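公開デモ 開場前点検表(コメント付き)
会場:Stedport 2階 実演コーナー
対象:卓上アーム「Felell」1台
点検:Ye-rin Song(Sketex)
開場:10時

記入方法:良/要対応/対象外。要対応の項目は、処置を書いてから運転可否を判断する。

1. 来場者動線
1-1 机と観覧ラインの間隔 1,000 mm以上:良
コメント:ラインの床テープが角で浮いていたので貼り直した。
1-2 通路に荷物、台車がないこと:良
1-3 1回の見学人数 30人以下:良
コメント:前回7月は入れ替えの時に列が重なった。今回は出口側から先に出てもらう。

2. 電源、配線
2-1 ケーブルが可動範囲で引っ張られないこと:良
コメント:アームを左右の端まで低速で動かして確認。
2-2 床を通るケーブルの固定:要対応
コメント:カーペット上の1本にカバーがない。長さ2,000 mmのカバーをSeidelの担当者に依頼。届くまで机の左側は立入禁止とする。
2-3 コネクタの差し込み:良
コメント:手首の基板の白いコネクタを指で押して確認。

3. アーム本体、作業物
3-1 机への固定金具:良
3-2 サーボ、手首のねじの緩み:良
コメント:増し締めなし。
3-3 グリッパーの指に割れ、欠けがないこと:良
コメント:積層の境目を爪でなぞって確認。次回は予備の指も持参すること。
3-4 作業物とトレイ:良
コメント:青い立方体を1個使用。トレイの縁に指が当たらない高さで進入させる。
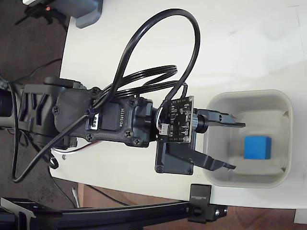
動作確認、トレイ側 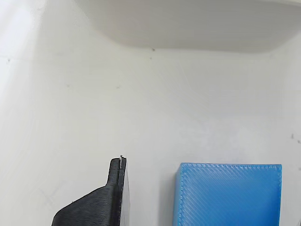
4. 非常停止、運転範囲
4-1 非常停止ボタンで全軸が止まること:良
コメント:移動中と把持中に1回ずつ実施。
4-2 停止後、復帰操作なしに動き出さないこと:良
4-3 速度制限の設定:要対応→処置済
コメント:社内試験の設定が残っていた。公開用の上限に変更し、再起動後も値が保持されることを確認。
4-4 動作範囲の上限 400 mm:良
コメント:基台の中心からの水平距離。ソフト側の制限で設定。

5. 説明員
5-1 操作者と説明員を分けること:良
コメント:操作者は質問に答えない。説明員が受ける。
5-2 来場者による操作体験:対象外
コメント:希望があっても今回は断る。遠隔操作の体験は別の機材が要るため、次の公開日に検討。
5-3 作業物を落とした時の手順:良
コメント:停止を押す、声に出して確認、拾う、の順。手だけ先に出さない。

6. 判定
条件付きで運転可。2-2のカバー設置後、左側の立入禁止を解除する。

追記(9時40分)
カバー設置済み。端を足で押してもずれない。2-2を良に変更し、立入禁止を解除。
終了後の点検は3-2と3-3だけでよい。記入した用紙は受付の青いファイルへ。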